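I drove out to Hutineo's open house last Tuesday with a notebook, a bad coffee and one question from our shop: can we afford a two-arm bench setup this year, or do we keep saving? Angelica Ignacio (she does our purchasing, and she is tougher than me about money) had made me promise I wouldn't sign anything. I didn't! But I came back with a lot more to plan around than I expected.

The demo bench was what I mostly went for. Two silver-and-white arms, working over plain cardboard sheets, which made me feel much better about our own budget for fancy work surfaces. I had a whole line for that in the spreadsheet. Gone now. 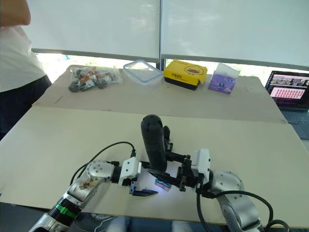
I got talking with Lamisi Akolgo, who looks after the benches there, and asked her what people forget when they order. Grippers, she said, right away. Everybody prices the arms and then treats whatever goes on the end as small change. She wants spare fingers on the shelf from day one, plus spare cables, and she'd put that money in the first order so you're not begging for it in April. I had spares down for year two, so that's one more thing to move.

She also told me to think hard about what the arms will be handling. Our work is mostly small boards and little assemblies, and small flat parts are apparently where you spend your setup time. Her advice was to bring a box of our real parts to any vendor before we talk price, and let them try. Sirkero will do that for free if you come to them. Tano wants a deposit first, which I grumbled about the whole way home.
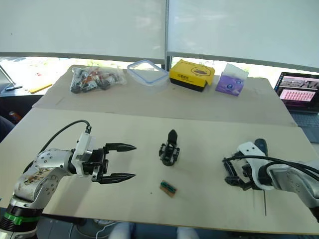

Then there's lead time. Hugo Robles from Cifuentes was there too, looking at the same kind of thing for his packing room, and he's been quoted 24 weeks on one pair of arms. Twenty-four! The pair I liked was quoted a lot shorter than that, but without the grippers, so who knows. If we want to be running before the fall rush we need to decide soon, and I mean soon.

Hugo and I also compared notes on hand tools. His idea is to keep the cordless screwdrivers he already owns and have the gripper hold those, and skip the special driving attachment for now. I like that a lot. You buy fingers that grip well, and the tool is a thing you can replace the same afternoon.

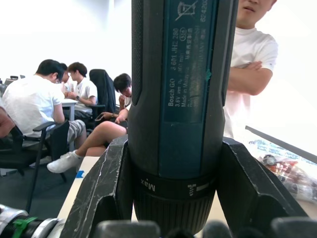 **Bonifacio Tejada**

So, the numbers I'm taking to Angelica. I'd put some 70 percent of the money into the arms and grippers together, and split the rest between spares, training and a decent laptop for the bench. Training for 3 people, because with 2 we'd be stuck every time somebody takes a vacation. I still don't have a price for the service contract (Remedios Mateos at Sirkero owes me a call back on that), and I won't guess at it.

I'd also like us to measure the back room again before anyone orders. The arms take up more of the table than I'd pictured, and you want room behind them for bins and boxes too. 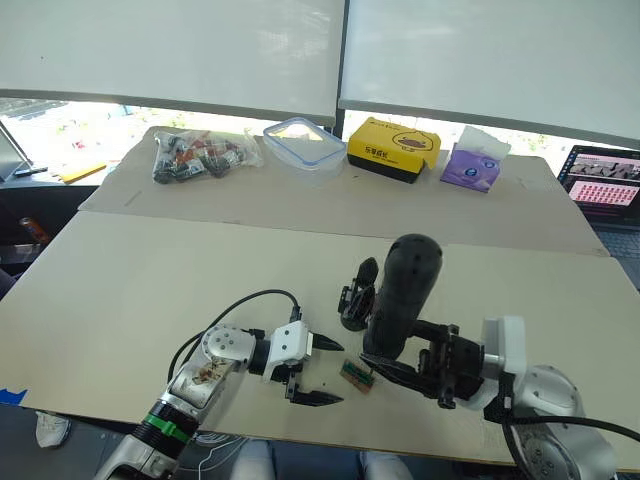

*Both grippers open, with the circuit board on the cardboard between them.*

If anybody from our shop wants to see the bench for themselves, Hutineo is doing another open house in the spring. Parking is around the back, and go before lunch, when Lamisi has more time to talk. I'll be bringing a box of our parts and I've got a free seat in the truck.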